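Home > Grippers & End Effectors > Two-Finger > Callero 2F

Callero 2F Parallel Gripper, with Wrist Camera

By Bronwyn Te Moana, bench testing
Updated January 11, 2020

$3290, cable included, mounting screws also included, which was not always the case.

The Callero 2F is a two-finger electric gripper for small arms. It opens, it closes, and it will tell your controller which of the two it thinks it just did. We stock it next to the Medley and the McAlister, and people write in every week asking which one to buy. The short answer is that it depends what you're picking up. The long answer is this page, plus Lorraine Pearce on the phone if you catch her before lunch.

We test everything we sell on ordinary household stuff. Vendors like to demo on machined aluminum cubes, and if your business is moving machined aluminum cubes, any gripper in our catalog will make you very happy. The rest of you have mugs.

The camera is the part we get the most mail about. It rides at the wrist, close to the fingers, and sends its picture down the same cable as everything else. The sales sheet calls the picture "rich." Set your expectations nearer to "useful."

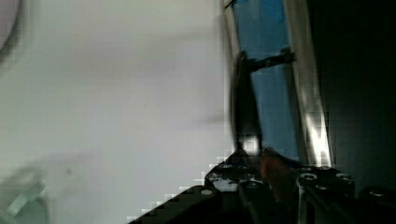

Compression is the default, and the default is heavy. Pale surfaces up close go soft, edges go to stair steps, and anything moving past the lens smears. You can turn the compression down in the settings, under Transport and not under Camera, where you will look first. Florklow controllers on firmware older than the May release don't show the setting at all. Update those before you call us.

Mount the camera so some of the gripper stays in view. New owners always want to get rid of it and have a nice clean picture. Then they spend an afternoon wondering where the fingers are. Leave the hardware in. It makes a handy reference when you're lining up a grasp, and it's the one thing in the picture that should stay put from one pick to the next.

Focus is fixed. Callero says an adjustable version is coming. Callero has said this before.

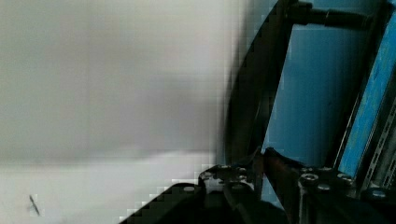

COMPARE: CALLERO / MEDLEY / MCALISTER

Callero 2F: Best closing control of the three at low speed. The force setting runs from 1 to 17, a scale known only to Callero. Start at 4 for soft produce and work up slowly.

Medley: Costs $390 less and has no camera. Faster on the open stroke, and loud enough that you'll know. Good choice if you already have an overhead camera you trust.

McAlister: The strongest grip here by a wide margin. Lovely on bottles. We don't recommend it for bananas, and Lorraine would like it known that she said so before the test.

All three take the same wrist adapter, so you can swap them without redoing the arm side. Allow 15 minutes for the swap and a little longer for finding the hex key.

If you're setting up your own comparison, lay out a mix of shapes and leave the layout alone between grippers. A thin plate is a much harder pick than it looks, and a bottle lying down is a different problem from a bottle standing up. Put a few small items inside a bowl as well, as that's where finger width starts to matter. 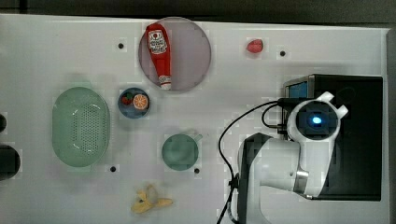
Keep an overhead view running even if you bought the Callero for its wrist camera. The wrist view is good for the last little bit of the approach and poor at telling you what else is on the table. We log both and look at the overhead one first when a pick goes wrong.

Watch your cable slack, too. Too little and the wrist pulls up short at full reach. Too much and you've added a loop to the list of things the fingers can grab.

Returns: unused grippers, 15 days. Used grippers, call first. Grippers with ketchup in the rail, please don't call.

Shares: 17 | Comments (0)

We use cookies to remember your cart and your region. By continuing to browse you accept our cookie policy. Accept | Settings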